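Acceptance rules for hand-held gripper recordings, second version

9 April 2023

I rewrote our recording rules over the winter and have now used them on one full batch, so it seems fair to put them down in public. The first version was a single page that Robel Weldu and I wrote in November. It said what a good recording was and left out what a bad one was, and the checkers at Desberg and at Prukidholm ended up rejecting different things.

The batch held 1,642 clips. We threw out some 400 of them, mostly for faults that could have been caught before the person recording had left the room. The new version has 9 rules, of which 8 can be checked on site. The last one, time alignment between the two grippers, still needs the logs.

The rules I get asked about most are these.

Start and end state. Both grippers must be open and still at the start of a clip, and open and still again at the end. A clip that begins with something already held is marked as a fragment and goes in a separate folder. Fragments are usable for some work, but they must never be mixed in with complete clips.

One task per clip. If the task sheet says "clear rubbish", the clip covers clearing rubbish. Straightening a cloth on the way past is a second task and makes the label wrong.

Pads in view. The contact between finger pad and object has to be visible from the gripper camera for most of the hold. Soft items are the hard case. Tissue, thin film and cloth fold over the pads and hide them, and the usual correction is to take a smaller pinch nearer the edge of the item. We do not set a limit in seconds for this. Fultness does in its internal sheet, and I think the figure suits rigid objects only.

Two hands, two objects. When each gripper holds something, the label must name both items and say which side each is on. "Picks up rubbish" is not accepted. "Left: tissue. Right: paper cup" is. Sides are given from the point of view of the person recording.

Rooms stay as found. Under version one, people tidied first, and we ended up with a batch of bare tables. Cables, bedding and chargers now stay where they are unless they are a trip hazard. Private papers and screens are still covered or removed.

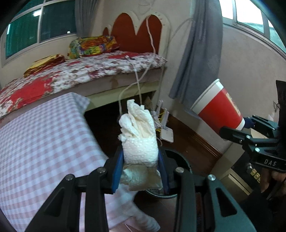
Tissue and paper cup, one in each gripper, with the bin behind.

Soft and light items also need a note on condition. A crumpled tissue and a flat one are different objects as far as grip width is concerned, so the label takes one extra word: flat, folded or crumpled. For cups the word is upright, tilted or on its side, taken at first contact.

Dinsa has asked whether the same wording could cover fixed arms. Most of it could. The start and end rule would need a home position added, and I have not written that part yet.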